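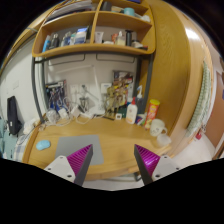

Giving up the second coffee (sort of)

Search this blog Search

So I've been off my afternoon coffee since the middle of January and I have opinions now, sorry in advance.

It started because I was lying awake until 2 most nights, staring at the ceiling fan and composing emails in my head. My mate Sajib Miah reckoned it was the 3 o'clock flat white. I told him rubbish, I've been drinking coffee in the arvo for 17 years and slept like a log for most of them. He just shrugged and ordered a peppermint tea, which is a very annoying way to win an argument!

Anyway, I caved. First week was awful. Headache behind the left eye, short with everyone, and I snapped at the poor bloke at the Sturnstead post office over a parcel that was my own fault (wrong postcode, I went back and apologised). Second week I discovered that half the ritual is just having a mug of something on the desk. Colour of the liquid barely matters. Hot water and a slice of lemon got me through more spreadsheets than I'd like to admit.

Then I went down the decaf rabbit hole. The stuff from the supermarket tastes like a wet cardboard box, but there's a little roaster out at Catterall that does one called Prola and it's properly good, chocolatey with a bit of orange to it. It's $11 for a 200 gram bag, so not cheap, and I'm rationing it like it's wartime. Duván Londoño at work grew up with a grandfather who grew the real thing, and I made him a cup without telling him it was decaf. He finished it and asked for another. I told him afterwards and he hasn't quite forgiven me.

Am I sleeping better? Yeah, mostly. I'm usually out before midnight, though the magpies are still waking me at five and I can't blame coffee for them.

The morning one stays, by the way. If anyone has a favourite decaf that'll post to the country, pop it in the comments, I'm nearly at the bottom of the bag.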